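**Working rules for handheld gripper sessions, Prata group report, part 2**
Draft, Celeste Carvalho still has to check the refs

We took the Memmont lab rules as a starting point and cut them down to what people really follow. The old sheet had 75 lines. Ours fits on one page. Tested over 108 recordings in September, mostly afternoons.

1. **Before recording.** Wipe the lens. Close the gripper by hand twice, look for play in the finger. Look through the gap at the bottom of the finger recess too, the wiring runs right there. Anything pinched = stop, tag it, dont record.

 Vent slots on both sides of the grey body stay clear. No tape, no labels, no palm over them.

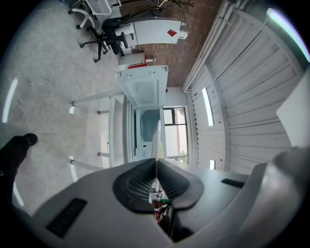 2. **Floor and furniture.** Chairs pushed back to the wall, lids closed unless the task needs them open. Table legs that splay out are a trip risk, walk the route once without the gripper.

3. **During.** One person holds, one person calls stop. Stop means stop, even mid grasp. We broke this one twice and both takes got thrown out.

4. **After.** Log the take number and who held it. Bad takes get marked, never deleted. Take 422 of the older Ronimis set was deleted and we lost a hour trying to find out why.

Open points: no rule yet for left handed holders. Force limit also missing, we had no way to mesure it. Celeste is asking Braltska for their checklist.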